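Learning Resources > Robotics Software > Course Text > Chapter 13

Category: Manipulation and Control

Chapter 13
From Joint Angles to Tasks

The preceding chapters treated the arm as a geometric object. Given a set of joint angles, the reader can now calculate where the gripper is, and given a desired gripper position, can usually find joint angles that reach it. Neither calculation says anything about what the arm ought to do next. This chapter is concerned with the software that makes that decision many times a second, and with the records an engineer needs in order to find out why it decided badly.

The running example is the Kudero task set, devised by Mahmoud Nasr and Said Younis for the teaching laboratory at Vaken. It consists of short tasks performed at a toy kitchen: opening a door, reaching into a compartment, moving a pot. Furniture of this size suits a small desk-mounted arm, and its doors and handles raise most of the difficulties found in a full-sized room. A hinged door is a good first case. Once the gripper holds the handle, the hand is no longer free to travel in a straight line; it must follow the arc set by the hinge, and a controller that ignores this will pull against the door until a motor stalls or the grip slips. 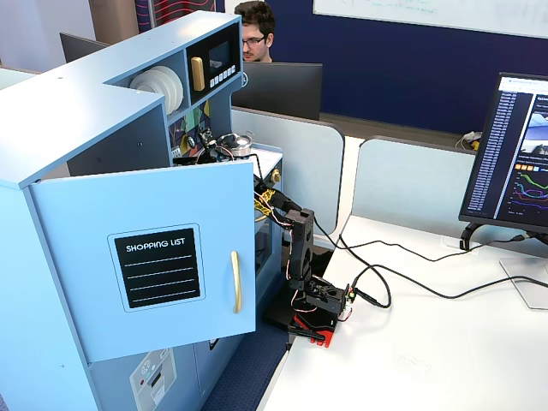
13.1 The Control Loop and Its Records

A work area of the kind shown, with the arm clamped beside the open door and a monitor on the same desk, allows the operator to watch the hardware and the plotted curves together. The reader is advised to adopt the same habit from the first exercise.

Each pass through the loop has four stages: read the joints, take the latest camera picture, compute a command, send it. In the Kudero tasks one attempt is limited to 300 passes, after which the software stops the arm and marks the attempt as incomplete. The course archive holds 599 attempts, of which 228 concern the door alone.

Every stage must be stamped with the time at which it took place — not the time at which it was written to disk. A delay between picture and command is easily mistaken for a fault in the planner, and Section 13.2 shows how to tell the two apart.

© Baltura Educational Press | Contact the editors | Back to top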